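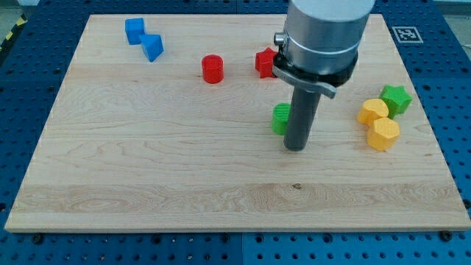
2. Moisture Movement in Flat-Sawn Maple

Marites Estrella and Meenakshi Chauhan
Wellstead workshop course, 3 Apr 2021

2.1 Purpose

Solid wood gains and loses moisture with the surrounding air and changes width as it does so. Movement along the grain is small enough to ignore in furniture work. Movement across the grain is not, and it differs between flat-sawn and quarter-sawn stock. We measured the change in width of flat-sawn maple under two finishes.

2.2 Method

Samples were cut from one plank supplied by Vulladico. Each was 30 cm long, with the grain running lengthwise. One group received three coats of oil, one received shellac, and one was left bare. All samples were kept in a humid cabinet for seven days and then moved to the dry room. Width was read with calipers at marked points near each end and at the center.

2.3 Observations

The bare samples moved first and moved farthest. Oil slowed the change slightly. Shellac slowed it more, but those samples were still changing when readings stopped, so their final width is unknown. Readings next to knots were inconsistent and were left out of the averages.

Two samples cupped toward the bark side. Charito Rivera suggested that uneven coating of the end grain was the cause. We did not test this.

2.4 Further work

Repeat with quarter-sawn stock and sealed ends, and extend the drying period until the widths are stable.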